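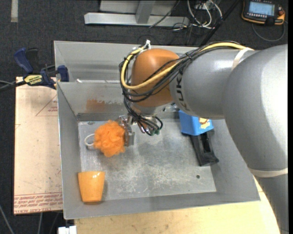
Gukico Mesh Bath Loofah, Orange
Item 306
Sold in packs of 2, or by the case of 100

Home > Bath > Sponges, Cloths and Loofahs > Gukico Mesh Bath Loofah

Color: Orange
Cord: White
Ships from: Sanden warehouse
Availability: In stock

What it is

A ball of ruffled netting on a cord loop. Most of what gets written about products like this one is hard to take seriously, and we have left the bulk of the supplier's copy off this page. What remains is what we would want to know before buying one.

The orange is bright. If your bathroom is all white tile and folded linen, you will notice it every time you walk in. Some customers like that, and it does make the thing easy to find in a gym bag. We stock the one color and have no plans to add others.

The outline is uneven. Netting is gathered and tied in the middle, and it goes where it wants. Two out of the same pack won't match, and a bit of pulling and fluffing will change the shape more than any choice you make at checkout.

About the word "loofah"

A true loofah is a dried gourd. This is plastic netting. The name stuck years ago and people search for it, so we use it too, with some discomfort. If you want the plant, look under Natural Sponges.

Claims we have left off

The sheet that came with our first order said this loofah "detoxifies," "boosts radiance" and "supports circulation." We asked what those statements were based on and got the same sheet again. It makes soap foam up well and it rubs your skin. Rubbing removes some loose dead skin, as a washcloth also does.

It also said "antibacterial." We found nothing to back that up and would treat it as false for any netting that hangs in a shower. Wet netting with a lot of folds holds on to soap and skin. Plan on cleaning it, and plan on throwing it out.

"Lasts a lifetime" was on there as well. No.

What it does well

Lather. A small squeeze of body wash goes a long way in mesh, and this one is no exception. If you use bar soap, rub the bar over the netting for a few seconds first. The folds fill up quickly.

It rinses out faster than a sea sponge and drips dry faster than a thick washcloth, provided it can hang in moving air. In a closed shower caddy with three bottles leaning on it, all bets are off.

The cord loop goes over a hook or a faucet handle. We would not put much weight on the cord beyond that. Tugging it hard while scrubbing your back is how most mesh balls come apart, whatever the label says about strength. For backs, buy something with a handle.

What it doesn't do well

Faces. Too rough for most people, and we don't recommend it.

Freshly shaved legs, sunburn, broken skin, rashes. Leave it on the hook until things settle down.

Dishes. Customers write in to say it works on pans. It may, for a while, but we sell scrubbers that cost less and were made for the job.

Care

Rinse thoroughly after each use and squeeze out the water. Shake it, then hang it by the cord.

Wash it once a week in warm soapy water. A mesh laundry bag on a gentle cycle is fine. Keep it out of the dryer, and keep it away from heaters and curling irons.

Replace it after a month or so of daily use, sooner if it smells, changes color in the folds or starts to unravel. Don't share one.

Should you pay more for a different one?

Probably not by much. We carry a pricier mesh ball under the Cokilo name and have used both at home. The Cokilo one feels softer. It also goes limp sooner, and we could not tell the difference in foam. If soft matters to you, spend the extra. Otherwise this page is where we would stop.

Buying by the case

The case of 100 is meant for gyms, guest houses and gift basket makers. Each loofah carries the same cord as the retail pack. Cases can't be split, and opened cases can't come back.

For orders of 450 or more, write to us before placing the order. We took one that size in March without checking stock first and the last boxes went out late.

Anyone putting these in gift baskets should know that netting packed tightly will come out flat on one side. It fluffs back up with a little handling, though your customer may not know that.

Returns

Unopened retail packs, 30 days. We don't take back anything that has been in a shower, and we would ask you to think about why. If the netting comes loose from the center during the first week, send us a photo and we will replace the pack. The old one can go in the trash.

Questions we get

Can it be recycled?
Check with your local program, but most won't take netting. "Eco" was on the supplier's sheet too.

Is it good for kids?
It foams a lot, so they tend to like it. The loop is a cord, so hang it out of reach of small children and put it away after the bath.

Will the color run?
Ours haven't. We have only used them with ordinary body wash, and can't speak for bleach.

Page last checked August 20, 2026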